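A Stop Button Should Be Within Reach

On one of the Kokent benches in June, an arm closed on the rim of a tray and did not let go. The software said the fingers were open. They were shut, and the arm went on with its next move, pulling the tray with it until the joint faulted. The operator was out of her chair by then. The stop button was on the other side of the table.

The incident report runs to one page. It blames a bad reading from the finger encoder, and the encoder has been replaced. I have no quarrel with that. My quarrel is with closing the report there.

We logged 2244 runs at Custdale before this one, and 118 of them ended in a fault of some kind. Most were dull — a dropped plate, a lost connection, a cable that caught. People got used to clearing them by hand. When you clear faults by hand often enough, you start reaching toward an arm that still has power. 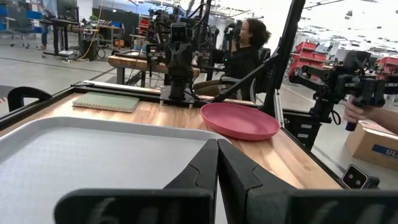

Custdale Robotics Workshop — Bench Operations Group

People sit and stand close to these machines all day. The work is done with hands on handles and faces near joints, and I don't think it can be done from behind a fence. So the rules have to fit people who are close.

I would ask for two things. First, a stop on each side of every bench, wired to cut power to all the arms on it. The Britatska bench has had this for a year. Second, the controller should compare finger position with motor current before any move that follows a release. The Smadi code already does this check and it adds 30 milliseconds.

The objection I hear is cost. A second button with its wiring comes to 400 dollars a bench. We spent more than that on the joint.

Until the buttons are in, I think the Kokent benches should run at reduced speed. Some of my coworkers disagree, and the schedule is on their side. I would still slow them down.

29 October 2020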